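4. Setting up the Mirow label maker

4.1 Before you start

Place the Mirow on a flat, level surface within reach of a wall outlet. Leave the rear vent clear. You will need the power adapter, one Floter label roll and something to write with.

1. Peel the shipping tape from the lid and the paper slot.
2. Press the two side tabs and lift the lid until it clicks.
3. Write the roll number on the inside of the lid. Use pen. Pencil rubs off when the lid is wiped down.

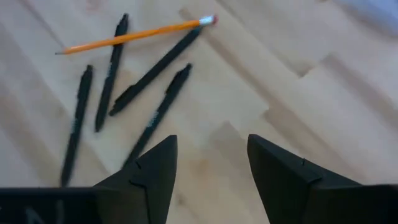 Fig. 7. Pencil and pens on the tabletop.

4.2 Loading the roll

1. Drop the roll onto the spindle with the loose end coming off the bottom.
2. Feed the end under the gray bar until it shows at the slot.
3. Close the lid. The machine pulls the paper forward and stops by itself.

Note: A full Floter roll holds 704 labels. The counter does not reset when you change rolls. Hold FEED until the display reads 0.

Caution: Do not pull paper out through the slot by hand. This can strip the feed gear.

4.3 Choosing a work surface

Wood, laminate and metal tops are all suitable. Wipe off dust first so the rubber feet can grip. Keep the machine away from the edge, and keep bright light off the display if you can.

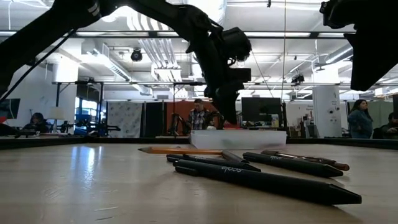 Fig. 8. Pale wood tabletop with a white box farther back.

4.4 Test print

1. Turn the power on and wait for the green light.
2. Press TEST. One label prints.
3. If the print is faint, open MENU, choose DARKNESS and raise it from 80 to 109.

Note: Clean the print head every 3,000 labels. See section 9.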